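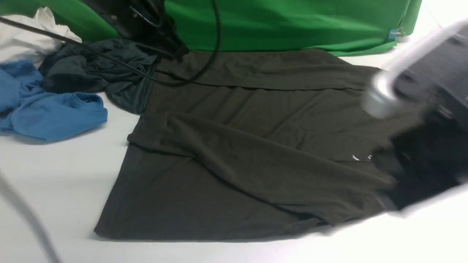

Folding cell rules - what counts as a finished fold?

plisik_bench
Posted Fri 11 January

We're rewriting the house rules for our shirt folding station and I'd like to hear how other people handle three things before we freeze them in February.

1. Where cables are allowed to be. Our current rule says no cable over the work area while the arm is powered. In practice everybody breaks it.

2. How many garments can be on the table at once. Ours says the one being folded plus a pile of up to 3 waiting.

3. When a fold gets logged as good. Right now the operator decides, and two operators don't agree with each other.

We have 458 logged folds so far and I went back through the notes. 269 are marked good. The rest are split between "fail" and "partial", and "partial" seems to mean whatever the person felt like that day.

tokud_ray
For the third one, write down a size. We use a cardboard template. If the folded shirt fits inside it with no sleeve sticking out, it's good. If it doesn't, it's a fail. We dropped partial completely and the arguments stopped.

kahraman7
I wouldn't drop partial. A sleeve brought over the body and the hem left alone is different from a shirt dragged off the table, and you want to know which one you got. Split it by step instead: first sleeve, second sleeve, bottom up, final half. Log the last step that finished.

tokud_ray
Then you have four categories and the same two operators disagreeing about all four.

kahraman7
Not if each step has its own check. Ours fits on one sheet of paper taped to the bench.

NCanpolat
Nevzat Canpolat here, I look after the cells at Stindness. On cables, a rule that everybody breaks is a bad rule, and it makes people careless about the good ones. Ours says a cable may cross the table if it is clamped at both ends and no part of it is in the path of the fingers. Anything that hangs in a loop gets tied up before the arm is enabled. We check it at the start of each shift and again after anyone moves a stand.

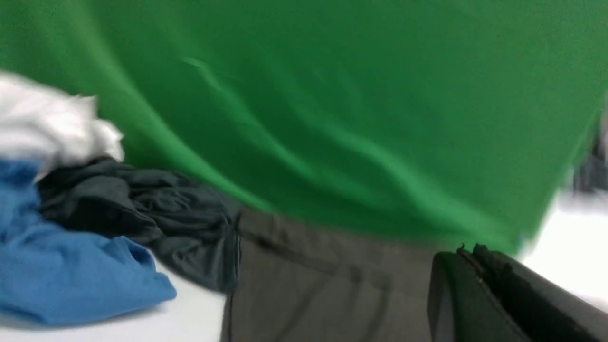

The waiting pile matters more than people think. Keep it on one side, always the same side, and leave a strip of bare table between it and the shirt you're working on. If a sleeve from the pile touches the work piece, stop and move it. We lost a whole afternoon of runs to a gripper picking up two layers when the second one belonged to a different shirt.

Same goes for backdrops. If you hang cloth behind the table, clip it, and decide how far down the hem may come. Loose cloth near a moving arm should be treated the same as a loose cable.

plisik_bench
How wide is your strip?

NCanpolat
A hand's width. We didn't measure it any better than that.

dunlin_44
I'd go further and ban the pile. One garment on the table, the others in a bin on the floor. Fewer things to snag and your logs are cleaner.

kahraman7
That's fine if all you ever want is one clean shirt on a clean table. If the job is to pull from a pile, you need the pile.

dunlin_44
Then have two setups with two sets of rules. Mixing them is how you end up with a log you can't compare.

tokud_ray
Agree with dunlin on that part. Put the setup name in every log line. We had almost 200 entries we couldn't sort later for that exact reason.

plisik_bench
OK, draft so far. Cables clamped or tied before enable. Pile on the left only, with a hand's width of bare table. Backdrop clipped, hem height marked with tape. Setup name in every line. I'm keeping partial but by step, the way kahraman does it - sorry ray. I'll try the template for the final step only.

tokud_ray
Fine by me. Make the template out of something stiffer than ours, the corners go soft.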